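Trulla Hand-Held Gripper Pair
Product code 3313 | Sestville

Overview | Method | Results | Spares

The Trulla pair records two-handed cloth work without a robot arm in the loop. The operator holds one gripper in each hand, closes the fingers on the garment and works at a normal pace. Finger opening and wrist pose are logged for both sides on a shared clock.
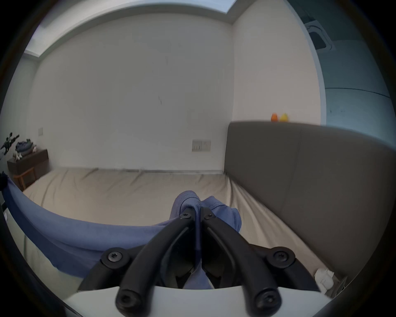 Pose is estimated from the wrist camera and the inertial unit together. Plain walls and bedding give few points to track, so the wide lens is fitted as standard. Calibrate each side before the first take.

Method

Garment trials were run by Usha Chettiar and Dinesh Rajan in a furnished bedroom. One take covers pick-up, stretch, lay-down and release. Takes with a clock offset above 8 ms between sides were dropped.
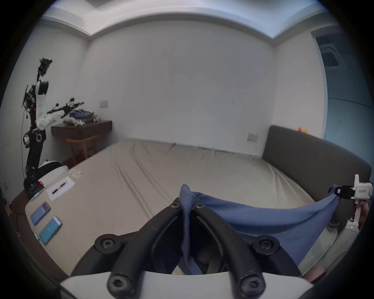 The stretch phase gave the most trouble. Both hands move while the cloth hides part of each view, and pose drift was highest at this point. Adding the head view to the training input reduced failed grasps on sleeves and hems.

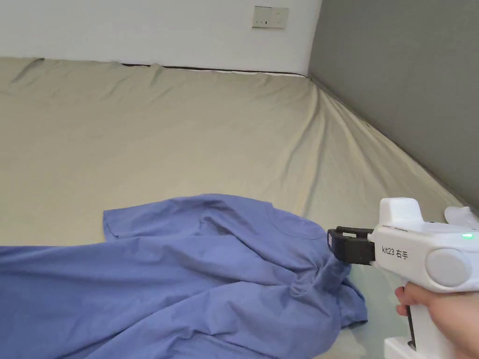 Results

A policy trained on 50 takes per garment type completed 8 of 10 test folds on T-shirts. Both failures came from picking up two layers at once. Full tables are in the note by Chettiar and Rajan.
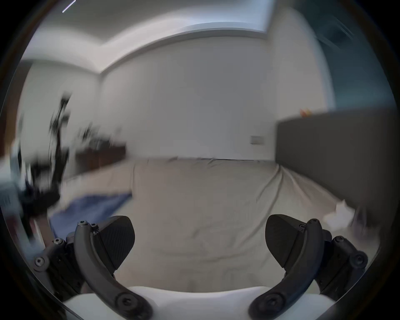
Soller Technical Notes, Issue 10

Finger pads are a wear part. Order them in pairs and repeat the opening calibration after fitting. Quezada mounts need the longer screws, sold separately.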